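Kistotora Review: A Movie-Musical Karaoke Box for People Who Cannot Sing

Posted Saturday, December 10, 2022 by Lesego Van Wyk

Rating: 3 out of 5

I should admit up front that I bought the Kistotora because of a dance number. Anyone who sat through Nillodance in May will know the one: the train platform, the umbrellas, the hero changing his jacket four times in one chorus. I walked out of the theater in Rostley convinced I could do both the steps and the high notes. I can do neither, and I now own a machine that gives me a score for it.

The Kistotora is a karaoke box the size of a lunch cooler, loaded with 1,000 movie songs. You get two wireless microphones, a cable for the TV and a songbook printed in type so small that my aunt uses it as a coaster. Setup took me 20 minutes, most of it spent hunting for the remote's battery door.

The song list is the reason to buy it. The old romantic duets are all there, and so are the weepy train-station numbers and an alarming quantity of songs about rain. Nillodance gets its full soundtrack, including the villain's lullaby that was dropped from the theatrical cut. If you grew up on this stuff, you will lose an evening to it and your neighbors will lose one too.
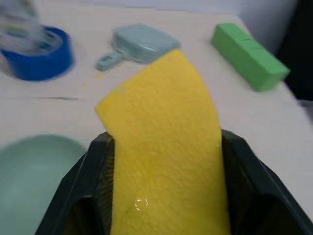 Searching is another matter. Songs are filed by film title, and the box has firm opinions about spelling. I typed "Rai" looking for the wedding song from the film of the same name and was offered 46 results, none of them a wedding. The song was there, filed under "The." I found it the next morning by accident, in my bathrobe.

Sound is decent with the volume below halfway. Push it higher and the tabla starts to resemble someone moving furniture upstairs. The microphones are good, maybe too good. They picked up my cousin's remarks from the couch and played them back with reverb.

Then there is the scoring. My careful, heartfelt ballad earned a 20. My uncle, who hummed because he didn't know the words and was eating at the time, got a 46. I have tested this since and the machine seems to like humming.

Battery life got us through a dinner party and most of the argument afterward. Charging takes all night, and the charging light is a blue you could land a plane by — put a sock over it.

At $390 it costs a lot more than singing in the car. I'd wait for a sale, unless you have a big family and thick walls. Mine is staying out through New Year's, and I have started humming.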